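About Puleo

Puleo makes home fragrance for small rooms. We started with a single scent for bathrooms and sold it at the Kondari street market. Today we have 22 scents, a shop on Cuautle Street and a workroom behind it where everything is mixed, filled and labeled.

Most of our customers live in apartments. They want a hallway or a bathroom to smell clean without a candle burning or something plugged into the wall, so stick diffusers are most of what we make. We also sell refill oil, spare sticks and a plain unscented hand soap that people kept asking for.

How we work

We mix in small batches, 50 bottles at a time. Each batch rests for four weeks before we fill. A new scent is tried at home by everyone on the team, in bathrooms, closets and entryways, and we drop the ones that are too strong with the door closed. Cedar and fig made it through. Lilac is still being worked on — we hope to have it out in March.

Labels go on by hand. If yours is a little crooked, it left the shop that way, and we will swap it if you ask.

The Kikach line

Kikach is our line for bathrooms and powder rooms. It has four scents, all on the dry side, with citrus, pine or black tea in front. The oils are the same strength as the rest of our range. Refills for the line are sold in the shop and by mail.

Refills and returns

Bring back any clean Puleo bottle and we will take the price of the glass off your next one. We can also refill it while you wait if the scent is in stock. Unopened items can be returned by mail or at the counter.

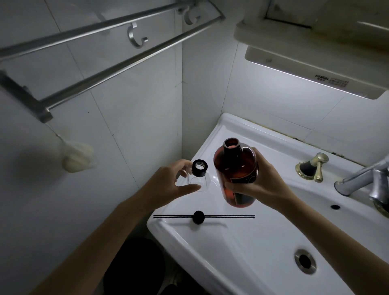
Setting up a diffuser takes a few minutes, and the bathroom is a good place to do it even if it will end up in another room. Wipe up any drops of oil right away, especially on wood or painted shelves. Lay the black sticks and the round black ball on the rim of the washbasin while you open the brown glass bottle, and hold the bottle upright over the basin with one hand, with the cap in the other. Keep the cap in a drawer for when you travel or move. Turn the sticks once a week, and keep the diffuser out of reach of children and pets. If you get stuck, stop by the shop or call us any weekday before 5 p.m.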